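domik-stack-cell: setup and upkeep notes

I look after the simulated stacking cell we call Domik, and these are the notes I wish I'd had when I took it over in February. It's one arm, one parallel gripper, two cubes and a plank surface in a corner room. The recordings are rendered, no real hardware anywhere, but the cell still drifts and breaks and needs babysitting like a real one!

What's in the box

300 episodes, 16 of them flagged (see flags.txt). Every episode has a room view and an overhead view. The scene files came over from the old Vorgate project, so you'll still bump into that name in the paths. Leave it alone — the loader looks for it.

Starting the cell

1. Load the room first, then the arm. If you do it the other way around the arm mounts at the origin and you get to start over.

2. Run the Endeck calibration script and let it finish. It takes over 300 seconds on my machine, so go get a coffee.

3. Open the gripper and park the arm high, well clear of the cubes. I check this in the room view every time. You want to see a gap between the fingers and plenty of air between them and the stack, teal on pink.

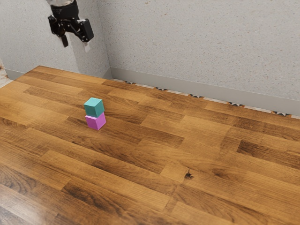

4. Save the parked pose as home. The reset script reads it, and if it's stale the arm will happily swing through whatever is on the planks.

Checking the overhead camera

This is the one that wanders. After any change to the room files I pull up the overhead view and compare it with the saved reference. The board seams should run level across the picture, with the cubes up toward the top left and bare wood everywhere else. A bit of one side of each cube showing is fine, the view isn't perfectly straight down. If the seams tilt, reload the camera file and don't try to nudge it by hand (I lost an afternoon to that).

The teal cube can sit a little off from the pink one and I still leave it alone. I only re-center when the offset trips the checker. 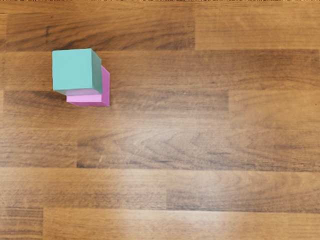 Last changed: 30 September 2020

Known problems

Glare on the planks nearest the camera comes and goes with the light settings. Cisneros, our color checker, sometimes trips on it. Rerun it with the --soft option.

If the fingers stop opening all the way, delete the cached joint limits and restart. It's fixed it for me both times.

Version 2 of the scene wants a fresh calibration, old files won't load.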